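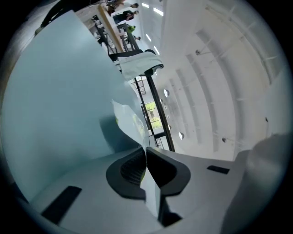

Uma sala com os livros em cima da mesa

Conversa com Pouran Asadi, responsável pelo espaço Dendatano
Texto de Periklis Tzavaras
Imprimir | Enviar por e-mail | 38 partilhas

Cheguei cedo ao Dendatano e esperei junto da porta de vidro do fundo, de onde se veem as árvores. Pouran Asadi veio buscar-me com um caderno debaixo do braço. Tem a seu cargo a sala grande há dois anos e quase tudo o que lá está passou pela sua decisão: as mesas, as luzes, o sítio dos livros. Pedi-lhe que começássemos pelas mesas, porque foi por causa delas que lhe escrevi.

"As mesas eram castanhas, muito escuras", contou. "Com este chão, que também tem desenho de madeira, a sala ficava pesada. Eu queria uma cor que não cansasse os olhos de quem lê. O Lajos dizia branco, mas o branco com a luz do teto é demasiado forte. Ficámos no azul-claro."

Lajos Szabó é o marceneiro que ela chamou para a obra. O primeiro tampo que trouxe foi recusado, por ser quase verde. O segundo custou 400 euros e Pouran confessa que lhe pareceu caro. Pagou, experimentou-o uma semana e depois encomendou os outros.

Perguntei pela parte mais difícil. Eu esperava que falasse do dinheiro, mas falou do teto.

"O teto tem vigas, e as vigas mandam em tudo. A pessoa desenha no papel uma sala muito bonita e depois a lâmpada só pode ficar onde a viga deixa. Eu queria luz igual em todas as mesas e não consegui. Perto da janela está bem, no meio está bem, e há um canto onde eu própria não me sento à tarde."

Para o fundo da sala escolheu candeeiros pendentes, escuros, bastante baixos. Houve quem os achasse tristes. Ela gosta deles assim, porque dão à pessoa que entra um ponto para olhar. 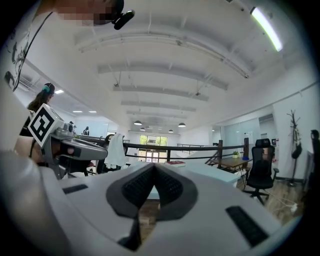
Quanto ao barulho, Pouran respondeu com cuidado. Uma sala aberta é uma sala onde todos se ouvem, e ela não acredita em cartazes a pedir silêncio. "Pus um cartaz no primeiro mês. As pessoas liam o cartaz em voz alta umas às outras." Agora, quem precisa de telefonar vai para o corredor, e quem precisa de conversar fica na sala mas fala mais baixo. O acordo funciona melhor de manhã.

Falámos depois dos livros. O Dendatano herdou mais de 700 volumes quando fechou a pequena biblioteca da Tenia, no mesmo bairro, e durante bastante tempo ficaram em caixas. Foi Thu Văn, a bibliotecária, quem os tirou de lá. O catálogo dela ainda não está completo e segue uma ordem por assunto que, segundo Pouran, só se compreende depois de um café com a autora.

"A ideia de deixar livros nas mesas foi da Thu", explicou. "Eu era contra. Pensava que se iam estragar ou desaparecer. Ela disse-me: um livro na estante é pedido por quem já o conhece, um livro na mesa é aberto por quem está cansado do trabalho. Tinha razão. Saem muito mais livros das mesas do que das estantes."

E não se estragam?

"Um pouco, sim. As brochuras dobram nos cantos. Os de capa dura aguentam. Eu fecho-os todos ao fim do dia, é um hábito meu, não suporto ver um livro aberto virado para baixo." 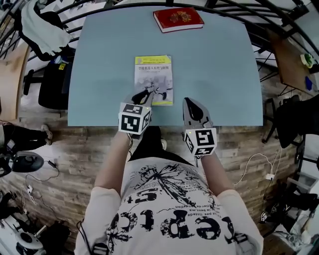 Uma das mesas azuis, com um livro vermelho de capa dura e a brochura 智能机器人原理与应用.

A escolha das línguas também me interessava. Há livros em chinês, em português, em húngaro, e Pouran não lê todos. "Não preciso de os ler para os pôr na mesa", disse, e riu. "Pergunto à Thu de que trata e ela diz-me. Uma vez deixei duas semanas um manual de contabilidade, com uma capa lindíssima, a pensar que era poesia."

Sobre o que falta fazer, tem uma lista no caderno e deixou-me vê-la. O canto escuro vem em primeiro lugar. Depois, um lugar certo para pendurar casacos e panos, que hoje acabam sempre em cima de alguma coisa. Em março quer também mudar a disposição das mesas mais próximas da janela, para que se possa passar entre elas sem pedir licença a quem está sentado.

Perguntei-lhe por fim se trabalha bem ali. Pensou um momento. "Trabalho bem até às onze. Depois começam a perguntar-me onde estão as coisas."

Imprimir | Enviar por e-mail | Partilhar (38)

3 comentários

Yoga Pattinasarany
Gostei muito da entrevista. Frequento a sala e confirmo o canto escuro, é onde eu fico quase sempre porque está livre. Por favor não o iluminem demais!

mesa_do_fundo
Alguém sabe se os livros das mesas se podem levar para casa ou são só para consulta? No texto diz que "saem", fiquei com a dúvida.

Thu Văn
@mesa_do_fundo Podem levar, basta deixar o nome no balcão. E a ordem do catálogo compreende-se perfeitamente sem café, Pouran.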